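Beschichtete Baumwolle als Tischbelag: Ränder wellen sich nach dem Zuschnitt

Forum Textil und Haushalt > Tischwäsche > Material und Pflege

Julián Manzano
20. Januar 2023

Ich habe einen Arbeitstisch fest mit bedruckter Meterware belegt und möchte das bei weiteren Tischen wiederholen. Verwendet wird Baumwolle mit Acrylatbeschichtung von Zakside, Flächengewicht laut Etikett 216 g/m². Auf der Probefläche wellt sich der Rand an den Schnittkanten, und zwar nur in einer Richtung. Muster beim Vergleichstisch: helle Grundfarbe, graue Blätter und Farnwedel, dazu kleine orangefarbene Blüten.

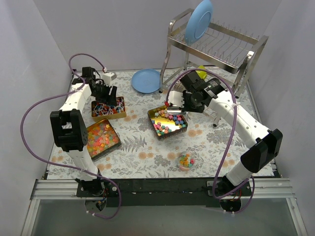
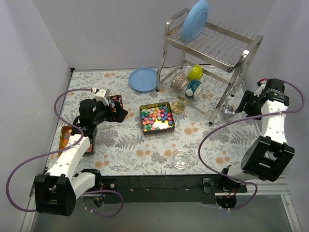 Kiều Vương
Wellen in nur einer Richtung sprechen für unterschiedlichen Einsprung von Kette und Schuss. Die Beschichtung liegt einseitig auf und hält die Maße, das Grundgewebe arbeitet darunter weiter. Bei Geweben dieser Gewichtsklasse ist die Kette ab Webstuhl stärker gespannt als der Schuss, die Restspannung löst sich nach dem Zuschnitt. Entlang der Kettrichtung zieht sich das Gewebe zusammen, die Deckschicht folgt nicht vollständig, und der Rand stellt sich auf.

Zuerst die Fadenrichtung feststellen. Ist die Webkante noch vorhanden, verläuft die Kette parallel dazu. Fehlt sie, hilft die Zupfprobe an einem Reststreifen: In Kettrichtung gibt das Gewebe kaum nach, in Schussrichtung etwas mehr. Bei beschichteter Ware fällt der Unterschied klein aus, der Streifen sollte deshalb nicht zu kurz sein.

Danach eine Maßprobe:

Quadrat mit 100 mm Kantenlänge fadengerade ausschneiden, Kettrichtung auf der Rückseite mit Bleistift markieren.
Von links mit feuchtem Tuch und niedriger Temperatur überbügeln, kein direkter Kontakt der Sohle mit der Beschichtung.
12 Stunden flach und unbeschwert liegen lassen.
Beide Richtungen nachmessen.

Ist die Kette kürzer geworden und der Schuss gleich geblieben, muss die gesamte Bahn vor dem Zuschnitt so behandelt werden. Bei schon zugeschnittenen Stücken bleibt nur, die Zugabe in Kettrichtung zu erhöhen und neu zu spannen.

Zur Lagerung: Beschichtete Ware gehört auf die Rolle, Druckseite nach außen. Gefaltet gelagerte Stücke behalten den Bruch, und an der Bruchlinie reißt die Acrylatschicht bei Kälte ein. Vor dem Verlegen die Bahn im selben Raum auslegen, in dem sie später bleibt.

Falls geklebt wird, bitte Klebstoff und Untergrund angeben. Dispersionskleber bringt Wasser ins Grundgewebe und kann genau dieses Bild erzeugen.

Julián Manzano
Danke. Geklebt wird nicht, die Ware ist an der Unterkante der Platte getackert, Klammerabstand 7 cm. Webkante ist noch vorhanden, die Wellen laufen an den Kanten parallel dazu. Das passt zur Kettrichtung. Maßprobe liegt.

pliltbridge_naeht
Hatte ich auch mal, bei mir war es einfach schlecht gespannt. Raus mit den Klammern und nochmal von vorne. Wachstuch statt Baumwolle nehmen, dann hat man das Thema nicht.

Kiều Vương
Wachstuch im heutigen Handel ist meist PVC auf Vlies oder Gewirke. Das schrumpft anders, aber es schrumpft auch, vor allem unter Heizkörperwärme und mit Verlust des Weichmachers. Für getackerte Kanten ist Vliesrücken ungünstig, die Klammer schneidet ein.

Zum Spannen: in der Mitte jeder Seite beginnen, gegenüberliegende Seiten abwechselnd, dann zu den Ecken arbeiten. Nicht eine Seite komplett fertig tackern. Das Muster dient als Kontrolle. Verläuft eine Blattreihe an der Plattenkante im Bogen, ist der Zug ungleich.

Julián Manzano
Ergebnis der Maßprobe: Kette 2 mm kürzer, Schuss unverändert. Ich behandle die restliche Bahn vor und tackere neu. Hat jemand einen Hinweis, ob die Ecken besser als Briefecke gelegt oder ausgeklinkt werden? Bei der jetzigen Variante trägt die Ecke stark auf, und der Untertisch liegt dort nicht an.

Kiều Vương
Ausklinken, mit einer Materialstärke Abstand zur Plattenecke. Schnittkante mit verdünntem Textilkleber sichern, sonst franst das Grundgewebe unter der Beschichtung aus.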